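Lab notebook, Thursday, started 9:40

Day 2 with the Plesura package on trial from Wolarside. Coffee first, then I read the quick-start guide again, and it hasn't got any better overnight. The license file is in the shared folder now, so please stop using my login.

For anyone who missed the meeting: Plesura is the chair-handling add-on. You load it on a humanoid you already own, it gives you "approach", "grip backrest", "push" and "park" as ready-made blocks, and support is by email only. The quote is for one seat plus updates. We're looking at it for Nilthorpe, where the training rooms have to be reset every evening and the chairs never end up where they should.

Setup notes, mostly for me:
- floor speed capped at the lowest setting, I left it there all morning
- posture set to "auto", so it picks its own knee bend
- new chair profile made from scratch, because the stock profiles all assume a plain chair and ours has a writing tablet and casters
- the profile wizard wants seat height in millimeters and says so only in the error message (grr)

The wizard took 7 tries before it saved. I'm putting most of that down to me, but two of the failures were the same dialog closing with no warning, and I've written those up separately for Wolarside.

Then on to the approach and grip blocks, with the chair out on the open floor and the desk pushed back by the wall.
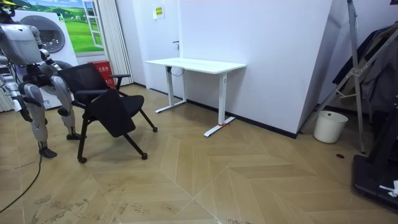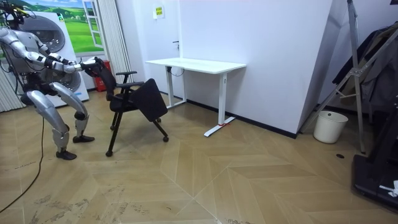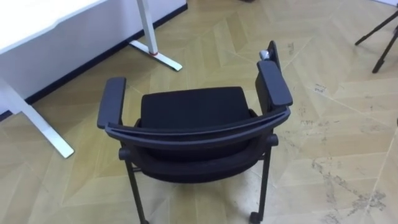 Coşkun read the draft of this over lunch and thinks I'm being too kind to it. A package at this price ought to come with a caster chair profile in the box, and the email-only support is going to hurt the first time a room at Nilthorpe is half done at eight in the evening. Also wants to know what happens to our own profiles if we let the updates lapse - do they still load, or are we locked out?

Fair questions, both of them. I've sent the second one to Wolarside and asked for the answer in writing. On the first, I still think a profile you make yourself is going to be better than a stock one, but I'd like to be able to start from something close and tweak it, and at the moment you can't even copy one. You have to type the whole thing in again!

Things I like so far: the block editor is quick, the log is plain text, and you can change the grip height between runs without restarting everything. The log does get long (some 400 lines for a short session) and there's no filter, so I've been searching it by hand for the word "contact".

Things I haven't touched: "park", the scheduler, anything with more than one chair. The scheduler matters most for Nilthorpe, so that's next.

To do:
- tape a parking spot on the floor before trying "park"
- make a second profile with the writing tablet folded up, compare
- ask Wolarside if the trial can run another week
- charge the spare battery, it was on the shelf again

Stopping at 4:15. Profile is saved as chair_tablet_b, don't overwrite it please.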